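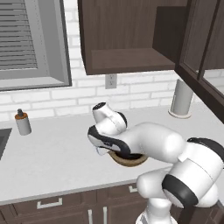 Cường Lâm
Graduate teaching assistant, Robotics Project Course, Trurkness

3. The Kitchen Task in the Course

3.1 Setting

The project course at Trurkness runs for one semester and begins in September. Students come mostly from mechanical engineering and computer science, and for many of them it is the first time they write code that moves an arm. Until two years ago the course used a block-stacking task on a bare table. Students finished it early, and their reports had little to say about why a grasp failed. We replaced it with a kitchen task in simulation, which is the subject of this section.

Figure 1 shows the simulated kitchen with the gripper over a round wooden item on the counter. The same room is used for every team. It has a counter, a sink, an upper cabinet with its door open, and lower cabinets with metal handles. A team is given the room, the arm model, and a starter program that can move the gripper to a point in space. Everything else has to be written by the team.

The assignment is to pick up the round item from the counter and place it on the shelf inside the upper cabinet. The item must be at rest on the shelf when the trial ends, and the arm must be clear of the cabinet. Nothing else on the counter may be knocked over. A trial that breaks any of these rules is scored as a failure, and no partial credit is given for the trial itself. Partial credit is given in the report, where a team can earn most of its grade by explaining a failure well.

3.2 Why a low, round object

We tried several objects before settling on this one. A box is too easy. Two flat sides and a known width are enough for a grasp from above, and teams that wrote almost no code for it still did well. A tall cup was better, but the starter program happened to bring the gripper down at a height that suited it.

A low, disc-shaped object gives students a harder choice. If the fingers close on opposite sides, the opening has to be wide and the height has to be right, or the fingertips press into the counter. If one finger goes over the rim, the grasp is easier to reach, but the object may tilt when it is lifted. Both approaches can be made to work. We do not tell the teams which one to use, and the course notes do not recommend one.

There is also a problem of sight. When the gripper is low over the object, the hand and the wrist cover most of it from the viewpoint used in Figure 1, and only the front edge can be seen. Teams that relied on this view during the final approach had to work with very little. Some moved their virtual camera. Others stored the position of the object before the arm came down and did not look again until the fingers had closed. The second method was more common in the first half of the semester, and it failed whenever the fingers pushed the object before gripping it.

3.3 Other items in the room

The counter in Figure 1 also holds a small bottle near the back edge and a tall white cylinder near the wall on the right. Neither is part of the task. They are there as obstacles, and the rule against knocking things over applies to both.

The cylinder caused more trouble than the bottle. It stands just below and in front of the hanging edge of the open cabinet door, and several teams planned a path that kept the gripper well clear of it but let the elbow swing too far. The starter program checks only the fingertips for contact. Teams were told this in the handout, in the second paragraph, but most found it out from a failed trial. We considered adding a full contact check to the starter program and decided to leave it out, as writing one is a good exercise and fits in a single lab session.

The door itself is fixed for the whole trial. An earlier version of the assignment asked teams to open it first. This took up so much of the semester that few of them got to the placing step, and the two halves of the task were hard to grade together. Door opening has been moved to an optional project, which is run with the follow-on course at Guvstead.

3.4 Teams and trials

Enrollment for the semester reported here was 70 students. Each team kept its members for the whole term. Teams worked in the computer lab or on their own machines, and the simulation was light enough to run on a laptop, though slowly. A shared machine, named Rissanen in the lab's scheduling system, was used for the graded trials so that differences in hardware would not affect the timing of the control loop.

In the final assessment we ran 244 graded trials. The start position of the round item was changed from one trial to the next, within a marked region of the counter. Teams did not know the positions ahead of time, but they knew the region and could practice in it as much as they liked. The time limit for a trial was 70 seconds of simulated time. We chose this limit after watching our own reference program, which is careful and slow, and then adding a margin.

Each trial was logged in full, with joint angles, finger opening, and the position of the item at every step. The log was returned to the team within the day. Students used these logs more than we had expected. In earlier years, with the block task, a report usually included one plot of the final position. With the kitchen task most reports compared at least one good trial with one bad one, and the better reports did this for several kinds of failure.

3.5 What went wrong

Failures fell into three groups. In the first, the fingers touched the counter before they reached the item, and the arm stopped on a force limit. This was most often a height error. Teams had taken the counter height from the model file and had not allowed for the length of the fingertips when the hand is tilted.

In the second group, the item was lifted and then lost on the way up. Most of these drops came at the point where the arm changes from a straight lift to the reach toward the shelf. The two motions were written as separate commands, and the wrist turned sharply between them. Amanuel Kumsa, who supervised the lab sessions, began asking each team to plot wrist speed over this part of the path, and several of them fixed the problem the same afternoon by blending the two motions.

The third group was made up of failures at the shelf. The item reached the cabinet but touched the front rim, or it was released too high and slid. These trials were the most useful for discussion. The cause was often a small error made much earlier, such as a grasp that was slightly off center, and students had to go back through the log to find it. One team wrote that its placing code was correct and its grasp was wrong, and then showed this by replacing the grasp with a perfect one and rerunning the trial. We have since added that kind of test to the handout.

Contact with the cylinder or the bottle was recorded separately, as it could occur in a trial that was otherwise successful.

3.6 Limits of the simulation

The lighting in the simulated room is even and bright, and it does not change between trials. A vision program that works here has not been tested against strong shadow or glare. Friction between the fingers and the item is a single fixed value. Students are told to treat it as known. A real wooden object would vary from place to place along its rim, and a grasp that holds in simulation could slip.

We also do not model bending in the arm. The reference program lifts the item with no measurable sag. Students who go on to hardware courses will have to deal with this, and we say so in the last lecture - but the present course has no time for it.

A final limit is that all teams share one room. Some programs contained numbers that made sense only for this counter and this shelf. A second room, called Mandstead in the course files, has been built with a lower shelf and a narrower counter, and it will be used for part of the graded trials next year. Teams will be given its dimensions but will not be able to run their code in it before the assessment.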